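Read this section before the first use of the Wuvo bedside cabinet. It applies to all cabinets supplied with the Plino lock module.

## 4 Placing and Setting Up the Cabinet

### 4.1 Before You Begin

The cabinet is intended for indoor use in bedrooms, wards and residential care rooms. It must stand on a level floor. Do not place it on deep carpet, on a ramp or within reach of a shower.

Check that the carton contains the cabinet body, the drawer insert, the key set and the adjustment tool. If an item is missing, contact the supplier and quote the order reference on the delivery note. Do not use parts from another model, including the earlier Su series, whose runners are of a different length.

### 4.2 Positioning

1. Remove the transport straps from the cabinet body. Keep them for later moves.
2. Place the cabinet beside the bed, with the drawer facing the center of the room.
3. Leave a gap of 4 inches between the rear panel and the wall.
4. Turn each foot with the adjustment tool until the cabinet no longer rocks.
5. Open and close the drawer fully. It should travel the whole way without catching.

**Note:** If the bed is fitted with side rails, lower and raise them once with the cabinet in place. The rails must not touch the cabinet top at any point.

**CAUTION:** Do not lift the cabinet by the drawer handle or by the top edge. Lifting requires 2 people, one at each side, with hands beneath the base.

### 4.3 Setting the Lock Code

The lock module leaves the factory with the code 1889. This code is the same on every unit and must be changed before anything is stored in the drawer.

1. Open the drawer and locate the recessed button on the inner face of the lock.
2. Press and hold the button until the indicator flashes green.
3. Enter the factory code, then press the check mark.
4. Enter the new code twice. The indicator turns solid green when the code has been accepted.
5. With the drawer still open, test the new code before closing.

If the indicator flashes red, the two entries did not match. Return to step 2.

**Note:** Record the new code in the manner required by the facility. Codes must not be written on the cabinet, on the key tag or on the bed frame. The supplier cannot recover a lost code; the drawer can then be opened only with the Indik service key.

### 4.4 Loading the Drawer

The drawer insert is divided into compartments by movable panels. Slide each panel into its slots from above and press until it clicks. Packages should remain in their original cartons, with the expiry date facing up wherever the height of the compartment allows. Loose blister strips should not be placed in the drawer.

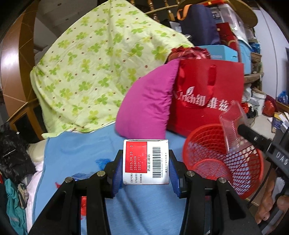

Issue 2 · Page 100

Before loading, check the expiry date printed on each carton. Items with the earliest date belong at the front of the compartment. Cartons that are crushed, open or unreadable should be set aside and handled under the rules of the facility.

**CAUTION:** The drawer is not cooled. Do not store products that must be kept in a refrigerator.

### 4.5 Cleaning After Set-Up

1. Empty the drawer and lift out the insert.
2. Wipe all surfaces with a soft cloth and mild soap solution.
3. Dry the lock area at once with a separate cloth.
4. Replace the insert only when both parts are fully dry.

Do not spray liquid toward the keypad. Solvents, bleach and scouring pads will damage the finish and are not covered by the warranty.

For battery replacement, see Section 5.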